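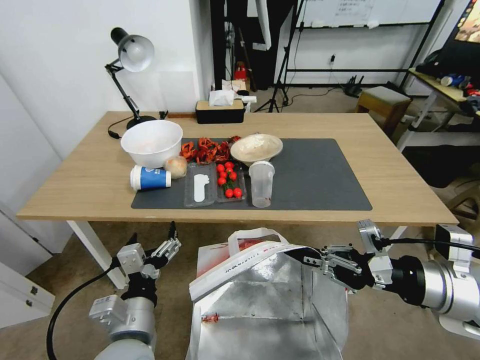

Posted in: Work life, Robots & other colleagues

I started in the order packing room at Illside back when it was six of us, a radio and a kettle. Groceries in, bags out, all by hand. My wrists still remember! So when the people at Prustedgate said they'd be trialling robot arms on bag packing, I had feelings (mostly grumpy ones, a few curious).

We're a few months in now. My job used to be packing. These days it's more like setting the table – putting out the tomatoes, the dried red stuff, the cups, then keeping an eye on the arms and writing down what they do. I've gone from 40 bags an hour at a flat run to a lot of standing still with a clipboard, and I'm more tired at the end of it. Watching is hard work, who knew.

Cherry tomatoes are my favourite to set out. They sit on their little green stems in a clear tray, and I always want to eat one.
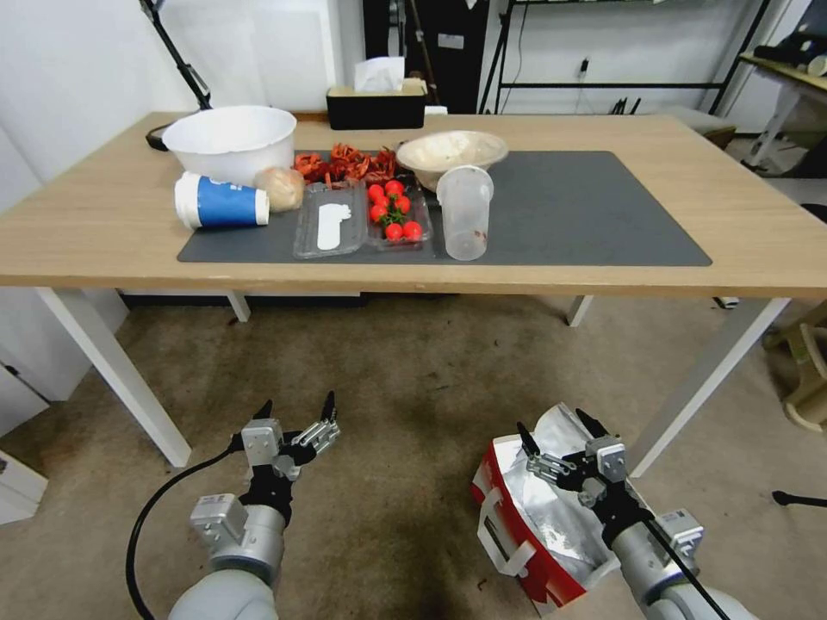
What's changed for us

The lifting, for starters. My back is thrilled. But the chat has gone a bit quiet, and I miss it. When you pack side by side you talk rubbish all day, and when you're each minding a pair of grippers you don't, really. We've asked for a shared tea break at 10 and got it, which has helped heaps.

Hours were the big worry. So far everyone's kept theirs, and 16 of us across Illside and Zustthorpe have done the new training. Some of the older hands loved it. I found the second half pretty dry, and I still think the pay grade should've moved when the job title did. That one's with the union.

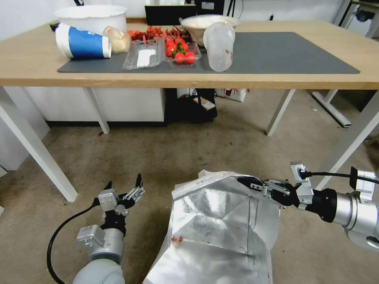

Things I'd ask before your place does it

Who gets trained, and is it on paid time? Who can hit stop? (Everyone, please.) And what happens to the pace once the machines get quicker? We were told September for an answer on that last one, so I'll post again then.

Last updated: August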